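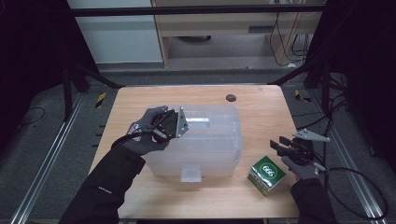

2 min read

How to keep small packets in order in a big plastic box with a lid?

I have one large see-through storage box, the frosted kind with a handle in the lid. I want to keep inside it small cartons, for example ointments, plasters and tea. They are all little cubes and flat packets, and whenever I carry the box to the other room everything slides into one corner. Also the lid feels stiff and I am afraid to break it. Should I buy smaller boxes, or is there some way to divide this one? I live in a rental unit in Drustport with not many cupboards.

Asked by Yimyam, Nov 23, 2020

Answer 1

Just get a drawer unit, much easier.

Answer 2

I would keep the box you have. First please check the inside walls, as many of these boxes have thin slots for dividers. If yours has them, you can cut stiff cardboard to the inside height and push it down between them. I made mine in April from an old cereal carton and it is still standing.
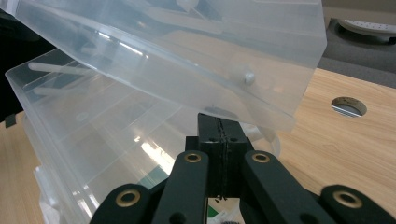
With a hinged lid, you should lift from the middle of the front edge and not from one corner. If you pull only the corner, the plastic twists and the hinge gets white marks after some time. Open it fully before you put things in - a half-open lid likes to fall on your fingers.

For the small cartons, stand them up with the name facing the lid. Heavy jars go at the bottom, near the middle. My box has 14 compartments now, which is too many, so I would start with four and see. Any space left over I fill with a folded tea towel.

Medicines I would put in a separate box, up high if there are kids who visit.

Prapai Nilsuwan

Answer 3

Agree with the cardboard. I bought the Zolow divider set before and it was too short for my box, so measure the inside and not the outside. The walls lean in a little toward the bottom and you lose more than you think. Non-slip mat from the dollar store also helps, the one for drawers. Mine is grey and I cut it with normal scissors.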